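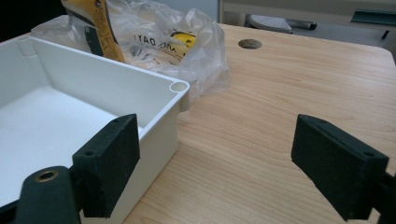
I've been a 4 in the morning person for so long that I'd stopped thinking of it as odd, and then I read the post about waking up before the alarm (quoted at the bottom, for those who missed it) and sat there nodding like a fool. I don't set an alarm. I haven't owned one that worked in years! My eyes pop open, I look at the clock, and there it is, 4:00 or a minute or two either side. For a while I fought it. I'd lie there doing sums, or going through the states in alphabetical order, and I always lose one somewhere in the M's and then have to get up and look. These days I just get up and sit down at a table. Pale wood suits me best at that hour, the honey-colored kind with a grain so fine you have to lean in to see it, and I can follow one line of it clear across while the coffee drips and not have a single thought in my head.

My mother did the same thing. She'd be up in the dark ironing pillowcases, and when we came down for breakfast she'd have a stack of them and be ready for a nap. I swore I would never be like that. I don't iron, so I suppose I kept half the promise.

The strange part is what happens when I travel. When I went out to Langat to stay with my cousin, two time zones over, I figured my head would get confused and let me sleep in for once. Nope. First night, 4:00 on the dot by THEIR clock. Now how does a body know that? I'd been there nine hours and most of that was supper. My cousin says I must have peeked at the clock and nodded off again without knowing it, which could be, but I don't believe it.

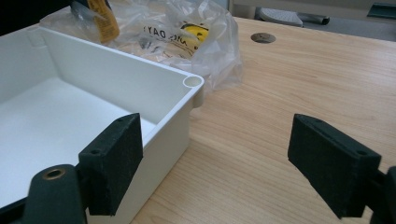

Then there was the winter I lived over the bakery in Fostier, when I slept straight through until seven every day for four months. The bakers came in at three and banged pans and played the radio and I never heard any of it. I moved to a quiet street in Dinus, with no bakery and no radio, and within a week I was wide awake at 4 again. I've tried leaving a radio on and it doesn't help. Maybe it has to be somebody else's radio.

As for what to do about it, I'm not much use to you. I read. I got through a 900 page book about canals that way, which I would never have picked up in daylight, and I couldn't tell you much of it now. I write letters and then don't mail them. Last September I cleaned out the button tin and sorted it by color, and the next morning I poured it all back together because I liked it better mixed.

I'm 76 now and my doctor says plenty of people my age wake up early, but I was doing this in my thirties, so I don't think that's it. Does anyone else here have a set time? I'd like to know if there are any 3:00 people. I feel as if you'd be a different breed altogether.

Oh, and whoever asked about the Stulance potluck, I'm bringing the bean salad again. Somebody else please bring forks.

Earlier on the list:

> Does this happen to anybody else? I set my alarm for
> 6:15 and every single morning I wake up at 6:14. I lie
> there and wait for it to go off, and I still jump a foot
> when it does. My husband says I should just turn it off
> but I did that once and slept until 9. I've been like this
> for 40 years and I'd love to hear I'm not the only one.
> Also, is the Stulance potluck still on, and who is
> bringing what?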